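第四章 先把桌面弄好

本章内容
4.1 一张桌子要多大
4.2 铺底:颜色、材质和边
4.3 脏了怎么看,脏了怎么擦
4.4 小件的摆放:从一个钥匙扣开始
4.5 收工

学前准备:一张能坐下来干活的桌子,一块浅色的底板或底布,一支软芯铅笔,一块干抹布,一块拧干的湿抹布,五到十件你自己的小东西(钥匙扣、发夹、纽扣、U盘都行,别拿太贵重的)。

前三章我们一直在说东西:怎么分类,怎么起名字,怎么写标签。有同学在课后反馈里写,学了三章还没摸到桌子,有点着急。好,这一章全是桌子!

我先讲一件自己的糗事。我刚入行的时候在Flevitz的失物仓库帮忙,那一批要登记的小件一共1287件,装在大大小小的纸袋里,我的任务是一件一件倒出来,看清楚,写卡片,再装回去。我那时候年轻,心气高,觉得桌子嘛,有个平面就行,于是在一张深棕色带木纹的旧餐桌上就开工了。干到下午,我找不到一枚黑色的耳钉托。找了多久呢,从两点找到天黑。它就在桌上,躺在一道深色木纹里,我的袖子大概从它上面扫过去十几回。

带我的师傅叫Unai Ortuño,话很少,第二天早上他抱来一块白板子,往桌上一放,又回去喝他的咖啡了。那天我干得飞快。从那以后我到哪儿干活,第一件事都是看桌面,学生笑我像进餐馆先摸桌子油不油的那种客人(我也确实是那种客人)。

所以这一章你可能会觉得琐碎。一块板子有什么好讲一整章的?我当年也这么想。可是你往后要做的事,分拣、登记、拍照、修补、打包,全都发生在这块板子上,它每天影响你几百次,每次只影响一点点,你很难察觉。

4.1 一张桌子要多大

先回答被问得最多的问题:多大够用?

我的办法很土。坐下来,两只胳膊肘轻轻搭在桌边,手往前伸,手指自然能碰到的那一片,就是你的“手区”。再往外,要欠身才够得着的,叫“远区”。小件的活儿全部在手区里做,远区只放暂时不动的东西,比如已经写好卡片的那一盘,或者还没拆的纸袋。很多人桌子买得特别大,结果远区越堆越高,手区反倒被挤得只剩一本书那么宽,这样的桌子再大也白搭。

高度也顺便说一下。坐着的时候,前臂放平,肩膀不用往上耸,就对了。如果干一会儿活你发现自己在耸肩,先别怪椅子,看看是不是底板太厚,把整个桌面垫高了。我见过有人在桌上叠了三层板,说是软和,一下午过去脖子都转不动。
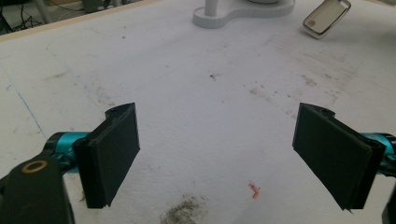
再说空。干小件活的桌面,平时应该有一大片是空着的。新手总是忍不住要把工具一字排开,镊子、放大镜、尺子、胶水、便签,摆得像手术室一样,看着专业极了。可是一旦有个小东西从手里滑下去,弹一下,滚两圈,钻进工具堆里,你就得把整套排场拆掉去找它。工具请放到侧面的小车上,或者抽屉里,用哪件拿哪件。桌面留给正在处理的那一件。

有位同学问我:老师,那手机能不能放桌上?我的回答是能,但它也算一件东西,要占一个位置,而且它会震。你猜一颗圆珠子在震动的桌面上会怎么样。

练习一:坐到你的桌前,用铅笔在一张大纸上描出自己的手区,左手描左边,右手描右边。两边通常不对称,我的右边就比左边大出一截。把这张纸留着,4.4节还要用。

4.2 铺底:颜色、材质和边

底的颜色,我推荐白色或者很浅的灰。道理很简单,我们碰到的小件里深色和金属色的居多,放在浅底上轮廓最清楚。要是你恰好专门做珍珠、白纽扣、象牙色棋子这一类,那就反过来,另备一块深底,换着用。千万别用花的!格子的、带花纹的、仿大理石的,统统不要。我有一回去Jodetti参观他们的包装间,整间屋子漂亮得不得了,桌布是碎花的,负责人Arlo Doucet非常得意地介绍说是他母亲选的。我当面夸了桌布,临走的时候悄悄跟他说,拍照登记的那张桌子,还是换一块素的吧。他后来换了,碎花的挪到茶水间去了,皆大欢喜。

材质呢,软一点点比硬好。玻璃面不行,反光,东西掉上去还会跳。光面的瓷砖也不行。我用过的有白卡纸、泡沫板、毛毡、硅胶垫,各有各的脾气:

白卡纸便宜,脏了就换,缺点是会卷边,一卷边小东西就往底下钻。
泡沫板平整,有一点弹性,东西落上去声音闷闷的,不会跳。缺点是容易压出坑,坑里存灰。
毛毡手感最好,可是会掉毛,钥匙扣的链子也容易勾住。
硅胶垫好擦,但静电大,吸灰吸头发,夏天还好,冬天真是要命。

教学用的话我一般选板状的,省心。如果你只想买一样,就买一块白色的平板,厚薄随意,别太软。

底板要比桌面小一圈,这一点请画个圈记下来。四周露出桌子本来的颜色,你的眼睛就有了一道边界,东西出了白色的范围,你立刻知道它“出界”了。底板如果跟桌面一样大,边缘就悬在桌沿上,胳膊一压会翘,翘起来的那一下,板上的东西全往你怀里滑。我亲眼见过一整盘纽扣这么下去的。
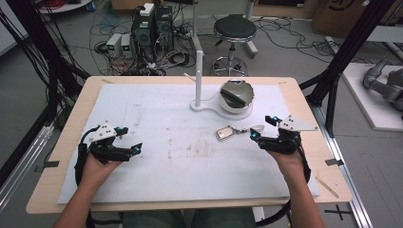 露出来的那一圈边还有个用处:可以搁胳膊。前臂靠在桌沿,手悬在底板上方,这样手稳,板子也不会被汗弄潮。坐姿我不爱多讲,每个人腿长不一样,只讲一条,两边都要有支撑,不要一只胳膊撑着、另一只悬着,悬着的那只过不了多久就会发抖。

固定底板,我用的是可以揭下来的胶点,四个角各一个,中间不贴。Drokasis那本旧手册里建议把四条边全部用胶带封死,理由是防止小件滑到底下去。我试过两年,结论是别封。东西滑到底下去的事,一年也碰不上几回,可你每周都要把板子掀起来擦底下的桌面,每次都撕一圈胶带,谁受得了呢?桌面上的胶痕还特别难弄。

有线的东西也在这里提一句。台灯的线、充电的线,尽量从外侧走,绕到手臂的外面去,别横穿手区。线一横过来,你抬手放手都会带到它,它再带到别的。实在绕不开,就让它从靠近你身体的这一边垂下去,总之不要放在你和物件之间。

练习二:把底板铺在桌上,先铺得跟桌沿齐平,用前臂压一压近处的边,再往里缩进三指宽,重新压一压。感受一下区别,写一句话就行,不用写作文。

4.3 脏了怎么看,脏了怎么擦

白底是会脏的,用上几天就不白了。很多人第一反应是烦,赶紧拿湿布一通猛擦。先别急,擦之前坐下来看看,桌上的脏是有话要跟你说的。

我把常见的脏分成这么几种。

第一种是灰雾。一大片,没有明确的边,灰灰的或者带点褐,像有人拿手掌抹过。多半来自衣袖和手腕,对干活影响不大,攒到一定程度再处理。

第二种是蹭痕,有方向,一道一道的,通常是硬东西在板上拖过留下的。如果蹭痕总在同一个地方,说明你习惯在那儿拖东西。能拿起来的就拿起来放,不要拖。

第三种是点。小黑点、小灰点。点最讨厌,它会冒充零件!一粒深色的灰渣,和一颗最小号的螺丝,在你眼睛累了以后长得一模一样。我的规矩是开工前先把桌上的点都“认”一遍,用指尖碰一碰,能动的就捏走,不能动的,就是板子上的印子,心里记一下位置。

第四种是块,一团深色的污迹,边缘清楚。这种要问一问是从哪儿来的,石墨、鞋油、机油、眼影粉,都留得下这么一块。源头不找出来,你擦掉了明天它还在。

第五种是碎屑,有颜色、有形状、能捏起来的小片。碎屑绝对不许直接扫进垃圾桶,先捡起来,放进一个小碟子。它可能什么也不是,也可能是某件东西上刚掉下来的一块漆。等这一批全部登记完,没有哪件东西缺一块,再倒掉。
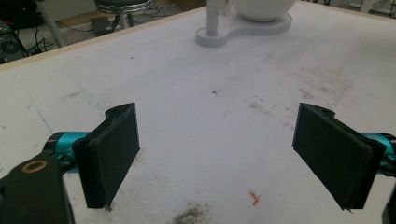 使用中的白色台面:深灰色的污迹,旁边有一小片橙红色碎屑

第六种是笔迹,蓝的、黑的、红的,细细一条线。笔迹我平时不太管,不过我要求学生在底板上只用软芯铅笔,圆珠笔和记号笔一律到旁边的登记本上去写。圆珠笔的印子擦不掉,越擦越糊,最后变成第一种脏。

好,现在可以擦了。顺序是先干后湿。干抹布轻轻从远处往近处带,把能带走的都带到近边,收进小碟子,过一遍眼。然后才是湿抹布,要拧得很干,拧到你觉得再也拧不出水了,再拧一下。泡沫板的纸面怕水,一湿就起毛,起了毛更容易挂灰。酒精可以用,少量,先在角上试。去污粉、钢丝球请不要出现在我的课堂上。

擦不掉的就留着。这话可能让爱干净的同学难受,我自己也难受过一阵子。可一块用旧了的板子,只要印子你都认识,比一块崭新的、刚换上来的板子还好用些,你知道哪儿有什么,多出来一样东西,一眼就看见。什么时候换呢?两个标准:一是你开始分不清印子和零件了,二是板面坑坑洼洼,东西放不平了。碰到一条就换。

我现在上课用的登记本里夹着一张旧统计,是前几届学生攒下来的,一共记了1034次“找东西”,其中659次最后是在桌面上或者底板边上找到的,根本没掉地上。所以下次东西不见了,请先别趴到桌子底下去,坐着不动,把桌面慢慢看一遍,从左到右,再从右到左。 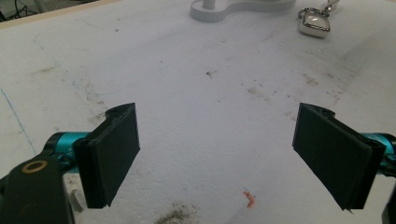

看的时候可以换换角度。从正上方看不见的东西,把头低下来,贴近桌面平着看过去,往往就露出来了,它有高度,也有影子。灯也可以帮忙,把台灯压低,从侧面打过来,再小的颗粒都会拖一道影子。印子是没有影子的。这个办法是Ásgeirsdóttir教给我的,我们俩在一个布展项目里合作过,她找掉在展台上的大头针,就靠一盏斜着的灯,前后用不了一分钟,我在旁边看得目瞪口呆。

练习三:先不擦,用十分钟给你的底板画一张“印子地图”。不用画得好看,圈出位置,旁边注明是六种里的哪一种就可以。然后请一位同学趁你转身时在板上放一粒芝麻,你再回头来找。先用正上方的视线找,再用侧光找,各做三回。

4.4 小件的摆放:从一个钥匙扣开始

为什么从钥匙扣开始呢?它看着简单,却把小件的麻烦都占全了。它有一个硬的主体,有一段软的链子,有环,有扣,有的还挂着别的东西。你拎起一头,另一头在哪儿,它自己说了算。

放下钥匙扣的时候,先放主体,再放链子。主体平平地搁在板上,让链子顺着一个方向躺开,环放在最外面。三部分都能看见,互相不压着。反过来先放链子的话,主体一压,链子在底下鼓出一个包,整件东西就歪了,拍出来的照片也是歪的。主体角度稍微斜一点没关系,登记照不是证件照,要紧的是每个部件都露出来。

位置呢,请把你在练习一里描的那张手区图拿出来。惯用手那一侧,靠中间一些,就是最舒服的落点。我的在中线偏右。左撇子的同学自己镜像一下,不用迁就我。从头到尾一次只放一件,登记完了挪走,再放下一件。我知道有人会想,五件一起放多快啊。你试试,三件链子类的东西挨在一起,过一会儿就缠上了,解链子的工夫够你登记半袋。

拿起来也有讲究。从环那一头拿,链子会带着主体在板上拖一段,正好留下一道蹭痕(第二种脏,还记得吧)。从主体拿,链子自然垂下来,干净利落。要是扣子松,就两只手,一边一个。

登记卡的写法我们第三章已经练过,这里只补一条:先写看得见的,颜色、形状、几个部件,再写猜的,猜的一律打问号。是银的还是镀的,你凭眼睛说不准,就写“银色金属”。我批作业最怕看见“纯银”两个字。

练习四:拿出你准备的小东西,按由硬到软的顺序排好,一件一件放到落点上,写卡,挪走。全部做完以后,再按由软到硬的顺序做一遍。比较两次用的时间,并且看看板上多了什么。

4.5 收工

收工的步骤少,漏掉的人多。先把物件清空,再看碎屑碟,然后干抹布,必要时湿抹布,最后关灯前侧着头平平地看一眼桌面。湿抹布用过的,板子要敞着晾,上面别盖东西,第二天早上摸着是干的再开工。

碎屑碟里如果还有认不出来的东西,用小袋子装好,写上日期和当天那一批的编号,跟物件放在一起,下一节课带过来,我们会用它们做第五章的第一个练习。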